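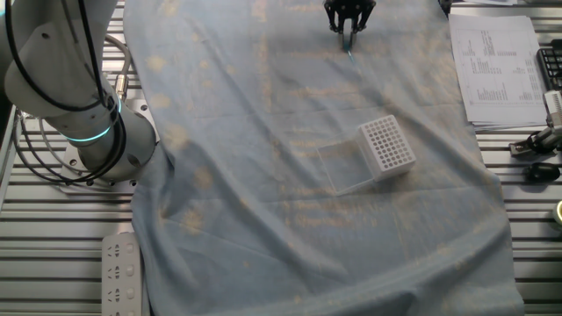 Fig. 1. Tip handling cell: gripper with pipette tip, rack and lid on the cloth.

Maline Laboratory Automation
Working Group on Bench Practice for Robotic Cells
Minutes of the meeting held on 06/12/2025

Present: Vesna Nedeljković (chair), Blagoje Halilović, Boris Hoxha, Viorica Dervishi (minutes)
Apologies: Cristóbal Yáñez

1. Minutes of the previous meeting
The September minutes were accepted with one correction. In item 4, "shall be cleaned" should read "shall be cleaned and logged".

2. Matters arising
BH has sent the revised cell checklist to the Prorum site. No comments have come back. The checklist stands as issued.
The question of who signs off a change to a taught position was left open in September. It was agreed that the cell owner signs, and that a second trained person checks the first run at reduced speed.

3. Draft rule 8: work surfaces and coverings
The draft states that the surface under the gripper must be flat and fixed. VN asked whether a cloth covering is allowed at all. BH said that cloth is used on the tip handling cell and that the rule has to cover it or forbid it. Wrinkles under a rack change its height and angle, and the draft gives no limit for either.
BH proposed that cloth be allowed for trials only, with the rack position checked before each run. BHo preferred a plain ban for any run whose results are reported. The two proposals are compatible and will be combined.
Agreed: cloth allowed for handling trials; fixed rack holder required for reported runs.
Action: BH to redraft rule 8.

4. Draft rule 9: lids and loose items
VD noted that clear lids are hard to see against a pale surface, both for operators and for overhead cameras. The draft asks only that lids be "put away". VN considered this too vague. A marked lid position outside the arm's path was suggested. BHo pointed out that some trials include the lid as an item to be handled, and an exemption was added for these.
Papers and keyboards are to be kept clear of the arm's reach during motion. The reach is to be taken from the cell drawing and not judged by eye.
Agreed: wording as amended.

5. Cables and mains supply
The group discussed power strips placed on the table. BH would accept them if they are fixed down and away from liquids. VN asked for the stricter wording, with strips mounted below table level on all new cells. Existing cells may keep their present layout until the next planned rebuild.
Cables running along the arm are to be checked through the full range of joint movement after any change of tool.
Action: BHo to add a cable check to the checklist.

6. Trial log
BHo reported 179 entries in the Wanis log since the last meeting. Entries do not always say which gripper fingers were fitted. The field will be made compulsory.
Action: BHo to change the log form.

7. Any other business
The Milošević office has asked to see the draft rules before they are final. VN will send rules 8 and 9 once BH has finished the redraft. CY to be asked for written comments on item 5.

Next meeting: to be arranged by VD.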